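Notebook, March, Friday
Roll-call parser, district office tools (Clunance)

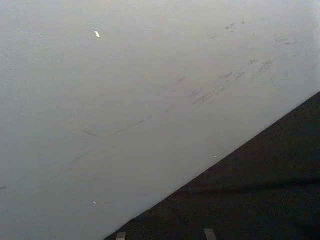 Pale grey surface, matte, with faint scuff marks running diagonally.

Picked up from Tuesday's stopping point. Goal for the day: get the vote history page for the Prullora district to agree with the chamber journal on every recorded vote this session. Started with 9 mismatches on the list.

First pass, 9:40. Pulled the journal text again and reran the parser with no changes, to confirm the mismatches repeat. They do, same bill numbers.

Four of the nine are the same fault. When a member is recorded late by unanimous consent, the journal prints the correction at the end of the day's business, after adjournment of the first sitting. The parser stops reading at the word "adjourned" and never gets to it. Changed the stop condition to the page footer that carries the next journal number. Reran: all four clear.

The other 5 are not parser faults. In each case the vote was on an amendment, and our page files it under the parent bill with no amendment number. Two roll calls on one bill then look like a member voting both ways. The data is right and the label is wrong. Constituents have written in about exactly this, so it gets fixed before anything cosmetic.

Label format, as agreed for now:
bill number, space, "amdt" and number, space, short title
If the amendment has no number in the journal (floor amendments, mostly), use the journal page and the order on the page. Ugly but traceable.

Side issue: the Chaimongkol amendment is spelled two ways in the journal, once with the g dropped. Added to the alias table. Do not use fuzzy matching here. Tried it at threshold 65 and it merged two different sponsors with short surnames, which is a worse error than a missing link.

Puton export, 2:15. The newsletter people take the vote table as a Puton file. The new labels are longer than the column allows and get chopped at the short title, so the amendment number survives. Leaving it. If they want full titles they will have to widen the column on their end. Sent a note.

Procedural votes: still unsettled whether motions to table and quorum calls belong on the public page. Currently quorum calls are hidden and motions to table are shown. A motion to table often decides the bill, so hiding it would mislead. Quorum calls only affect the attendance figure, and that figure should say whether they are included. At present it does not. Needs a line under the table.

Open:
- backfill labels for last session, same script, check disk first
- attendance footnote wording
- paired votes: journal lists them below the roll call, we count them as absent. Wrong. Look at how the clerk's summary handles it.
- test for the late correction case, using the journal day that failed this morning

Branch pushed, not merged. Public page is still on the old labels.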